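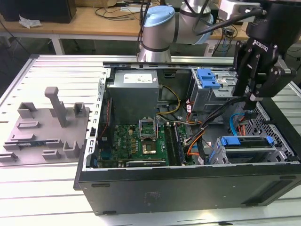 The old desktop, opened up on the slatted table.

I bought it on a Sunday at the Brannigan Street flea market, from a woman who wanted four dollars for it and threw in a lamp. No drive problems, she said. No anything problems. She just wanted her closet back!

I had never opened a computer in my life. But the side panel came away in my hands like the lid off a cake tin, and there it all was, a whole green town with yellow and black cables looping over it. I laughed out loud. Why had I waited so long to look inside one of these?

By ten that night I had read 100 pages of the Gurberg repair manual, a fat secondhand thing with coffee rings on half the chapters. I learned about sockets. I learned to lift the metal bracket over the processor and breathe somewhere else. I learned the word "standoff" and used it on the cat.

The drive was the part I couldn't leave alone. Somebody had kept years of their life in a thing I could hold in one hand. I put it in my own machine, just to see that it ran, and up came one folder, named Nikura, with 437 recordings inside.

I played the first one. Frogs. A pond somewhere, at dusk I think, and hundreds of frogs going at it with everything they had.

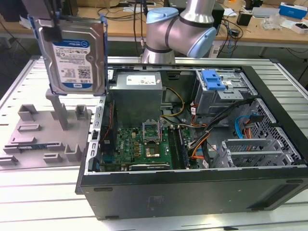
Can a hard drive from an old desktop be read in another computer?
Usually it can, as long as the connectors match and the drive still works.

I played the second. More frogs, and a train a long way off. The third had rain on a tin roof, and the fourth was a person trying very hard not to sneeze. I stayed up until the birds outside my own window joined in, and I loved every minute of it.

On my next day off I took the bus back to Brannigan Street with a copy of everything in my coat pocket. The woman was there, selling 882 buttons in a jar (the number was on a card, and she was proud of it).

"Nikura," I said. "The frogs."

She put the jar down. "Those were on there?"

"All of them."

She asked if I'd heard the sneeze.
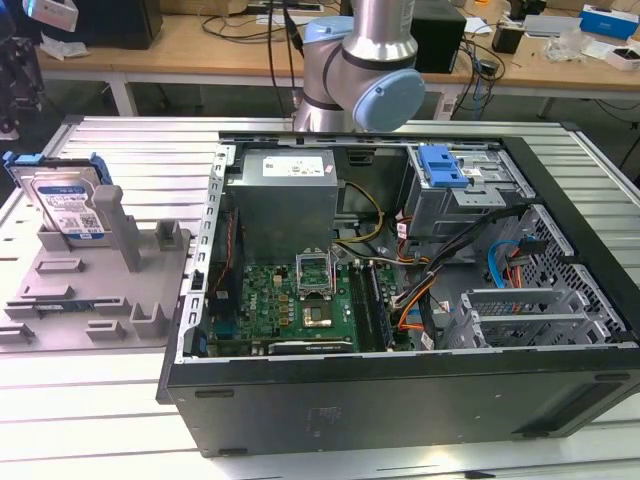 Side panel off, processor in its socket.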